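# How a Magazine File Keeps Papers Standing Up

Try this with one sheet of paper. Hold it by the bottom edge and stand it on a table. Let go. It flops over right away. Now try it with a thick book. The book stays up, at least for a while.

Paper is thin and bendy. A stack of 100 sheets is stiffer than one sheet, but it still slides and leans when you stand it on its edge. That is why people who keep a lot of papers use a box called a magazine file.

A magazine file is a tall, narrow box with no lid. The walls hold the papers on both sides, so they have nowhere to fall. The front is usually lower than the back. With a low front you can see what is inside, and you can get your fingers around it to pull it out.

Some files have one space. Others have a wall in the middle, called a divider, that makes two spaces. If you take a big folder out of a file with only one space, everything left inside tips over into the gap. With a divider, the things on the other side stay where they are.
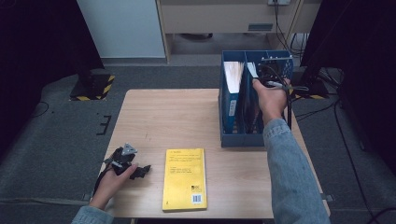

*A blue cardboard file with two compartments. The binder on the left has a white label on its spine.*

## What is a spine?

The spine is the narrow side of a book or binder, where the pages are held together. When books stand in a row, the spine is often the only part you can see. So that is where the title goes, or a label.

Put the spine facing out. If the spine faces the back of the box, you have to pull each thing out to find out what it is. Thin paperbacks can be tricky - some have a spine too narrow for any words at all. You can slip a strip of paper between the pages and let the end stick out of the top, with a word written on it.

## Why cardboard?

Cardboard is light and cheap, and it folds. Many magazine files are sold flat and you fold them into shape yourself. Cardboard does bend if you pack it too full, and it goes soft if it gets wet. Plastic and metal files last longer but cost more.

## Sort your own

1. Take everything out and lay it on a table.
2. Make two piles, such as school and drawing.
3. Put the tallest things in first, at the back or against a side wall.
4. Add the rest, spines out.
5. Stop when it gets tight. You should be able to pull one book out with one hand.

Loose sheets go in a binder or a folder before they go in the file.

*Words by Sanne Aerts*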